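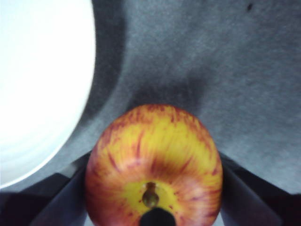
Apple sauce is the best thing I made all winter, and I want to spend this month's kitchen item on it while there are still storage apples in the bins. It started with a bag of mixed fruit from the Biswas stand, no labels, nothing matching, and I ended up with a pot of sauce that tasted more like apple than any apple I had eaten since the fall. So I got curious about which apples go soft, which ones hold their shape, and how you can tell from the outside. I still can't always tell. But I have gotten into the habit of turning each one over and looking at the blossom end, the end away from the stem, where the dried bit of the flower sits down in its little hollow. On a streaky red and gold apple the skin right around that hollow can be a clear bright yellow with hardly a streak on it, and the red flecks run out from there toward the sides. I look at that yellow patch first now. If it is still green, I leave the apple in the bowl on the counter for a while and use something else.

I should say that the color of the background skin (the part that isn't red) is what you want to read. The red mostly tells you how much sun the apple got. Two apples off the same branch can be very different shades of red and taste the same. The yellow underneath is a better clue, and the blossom end is a handy place to find it, because the red is often thinner there. I learned this late and I wish I'd known it for all those years of buying the reddest apple in the pile!

Now, the sauce.

I use a heavy pot with a lid, and I fill it nearly to the top with apple pieces, because they sink to half of nothing. Peel or don't peel. I have gone back and forth on this so many times. With the skins on you get a pink sauce and a slightly deeper flavor, but then you have to push it all through a food mill or a sieve, and you have a food mill to wash. With the skins off you can mash it in the pot and be eating it out of a mug while it's still steaming. On a weeknight I peel. When I'm making enough to freeze, I leave the skins on and get the mill out.

Either way, take out the core and cut off both ends. The dried flower bits won't hurt anyone, but they turn up in the sauce as little brown specks and they feel like grit. A small melon baller does this job beautifully. Cut the apple in half from top to bottom, scoop the seeds out of the middle, then run the edge of the scoop up to the stem and down to the blossom end in one groove. I was using a paring knife for this before and losing a lot of apple.

Put in just enough water to cover the bottom of the pot. This is where my early batches went wrong -- I drowned them, and then had to boil the water off again with the lid up and sauce spitting all over the stove. Apples have plenty of water of their own. A splash keeps them from catching while they get going. Lid on, heat on medium-low, and stir every few minutes, getting the spoon right down to the bottom. Storage apples that have gone a little soft will fall apart quickly. Crisp ones take their time. I don't bother with a timer, I just poke at them.

When the pieces slump against the spoon, take the lid off and taste. Taste before you add anything at all. I used to tip in sugar at the start because my recipe card said to, and most of the time the apples didn't need it. If the sauce is flat, try lemon juice before you try sugar. Half a lemon in a big pot wakes it right up. A pinch of salt does something good too, though I got a funny look at my own table for that one.

Cinnamon: I know, everybody loves it, and I do too, but try one batch plain. Please! Apples that came from different trees taste of different things, and cinnamon makes them all taste of cinnamon. If you want spice, drop in a whole stick and pull it out when the sauce is done. You get the smell and a little warmth, and the sauce keeps its color. A strip of orange peel is lovely. So is a slice of fresh ginger the thickness of a coin. I tried cardamom in one batch and liked it a great deal on the first day and less on the second.

About mixing varieties. The very best sauce I've made came from a mix, and I've stopped trying to be scientific about it. Something sharp, something sweet, and something that breaks down into fluff. If your apples are all the sweet, streaky, golden-red kind, you'll get a mild sauce that children will eat by the bowlful, and it will probably want that lemon. If they're all green and sharp, you'll be reaching for the sugar after all. The Biswas stand will let you fill a bag from the odds-and-ends bin, and that bin is where I do all my sauce shopping. Small ones, lopsided ones, ones with a scab on the shoulder. A scab peels right off.

Please do pick through them when you get home, though. One bruised apple can be trimmed and cooked that day. One rotten apple needs to go to the compost, and so does the paper it was sitting on. I keep mine in the bottom drawer of the fridge in a loosely closed bag, away from the carrots. Apples give off a gas as they ripen that makes carrots go bitter, and I had two bags of very disappointing carrots before I figured out what I was doing to them.

Several of you asked in the last issue about freezing. Sauce freezes like a dream. Let it cool all the way, spoon it into tubs, and leave some space at the top, a finger's width or more, for it to expand. I label mine with the apples that went in, when I know them, and with "skins" or "no skins." A flat freezer bag laid on a baking sheet works as well as a tub and stacks better once it's hard. To thaw, leave it in the fridge overnight. It may look a bit watery when it first comes back, so give it a good stir before you decide anything's wrong with it.

If you'd rather put it up in jars, use a tested canning recipe and follow it to the letter. Jars are a whole subject and I'm saving them for the August issue, when the early apples start and the kitchen is far too hot for it and we all do it anyway.

Things to do with the sauce, other than standing at the fridge with a spoon:

Stir it into oatmeal at the very end, so it stays in streaks.

Spread it warm on toast with sharp cheddar. This was lunch for most of a week.

Bake it into a plain cake in place of some of the oil. The cake comes out damp and soft and is better the next day.

Cook it down further, lid off, very low, until a spoon dragged across the bottom leaves a path. Now you have apple butter. It took me a whole afternoon and made one small crock, and I hid the crock.

Serve it next to anything fried. Potato pancakes, obviously. Pork chops. I had it beside a fried egg and some greens and would do that again tomorrow.

The peels, if you did peel, can go into a small pan with water and a cinnamon stick and simmer on the back burner while you work. Strain it and you have a pale pink drink that is somewhere between tea and juice. Sweeten it or don't. Or toss the peels with a spoonful of sugar and dry them in a low oven until they crackle. They don't last long around here -- I've never managed to get them into a jar.

A few notices to go with all this. The sauce swap will be in the Ritley kitchen again, same as last year. Bring a tub of yours, take home a tub of somebody else's, and please write on the lid what's in it, especially if there are nuts or honey. The big pots and both food mills will be out for anyone who wants to cook on the spot. There is a small charge of 90 cents a tub if you need containers, and it's free if you bring your own. Bring your own spoon for tasting, too, as we ran short.

The Wuvach orchard has said we can come up and collect cuttings for grafting before the buds open, so if you've been thinking of putting a second variety on the tree in your yard, this would be a good year to try. I have one tree with two kinds on it now and I go out and look at it far more often than it needs.

And if you have a family sauce, the kind written on the back of an envelope with no amounts, send it in. I'd love to print a page of them in the next issue. I especially want to hear from anyone who puts quince in, or pears, or who bakes the apples whole first and scoops out the insides. I've read about that last one and haven't tried it yet. I have six apples left in the drawer and I think that's where they're headed.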